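About Vuletton

Flowers, vases and the odd houseplant. Fusbridge, end of Mill Lane, green door, ring twice if the shop looks dark.

Started with a bucket stall outside the train station and a folding table. Sold tulips by the bunch, ran out by 9 most mornings, drove back for more. The stall is gone, the folding table is still in the back and we still cut ribbon on it.

What we do now

Bunches for the house. Table flowers for dinners, offices, waiting rooms. Weekly orders, which is most of our work these days: 61 regular addresses in town plus a few out past the bypass. We also teach, see further down.

Last year we sent out 1,132 bunches. We know because we had to order the paper sleeves and somebody finally wrote the number on the wall.

We don't do funeral wreaths or wedding arches. Get asked a lot. Petridis across the river does both and does them well, go see them.

How we like flowers

Plain. One kind at a time if we can get away with it. A tight bunch of red tulips, some leaf left on, no glitter, no dyed stuff, no teddy bears on sticks. If you want mixed colors just say so on the order, we're not that stubborn.

Stems get trimmed before they leave us. Trim them again when you get home, half an inch, sharp knife. Tulips keep growing in the vase so give them a day or two and they'll lean all over the place. We like that part. If you dont, pick a taller vase.

The vases

We sell the Puvus range, stoneware, three heights, 30 dollars for the small one. Bring back a chipped one and we'll knock a bit off the next. Customers ask which color goes with red. Black, every time. Matte, with ribs down the sides if you can find one, and a white table under it. 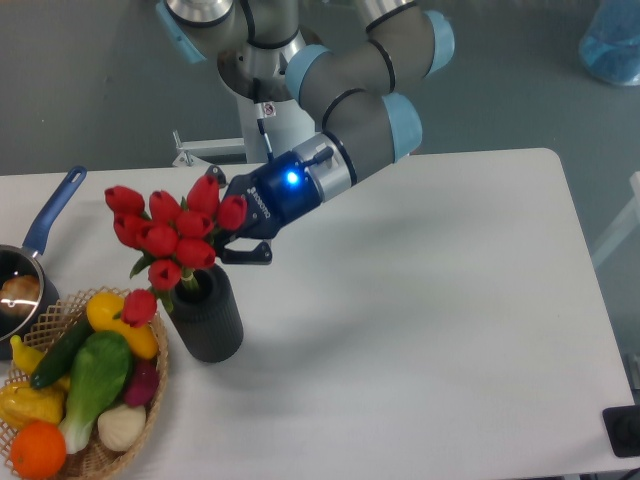

Classes

Evenings, 7 to 8:30, in the room over the shop. Beginners welcome, most people are. You get a bunch to work with, a vase on loan, tea. Learn to strip leaves, hold a bunch in one hand while you build it with the other, and get the whole lot into a narrow neck without snapping any heads. Everybody snaps a few the first time. Bring an apron, the stairs are steep, no elevator sorry.

Spring classes start in March and fill up quick. Put your name on the list at the counter or use the contact form.

Deliveries

Inside Fusbridge, free over 30 dollars. Outside, ask. Order by noon for same day. If you're out we leave them in the shade with the neighbor's side of the porch as second choice, so tell us if you two aren't speaking.

Where and when

197 Mill Lane, Fusbridge. Open 8 til 5, closed for lunch when it's quiet. Parking behind the bakery, not in front, they tow. Phone orders are fine but the line gets busy in the moring, so try after ten.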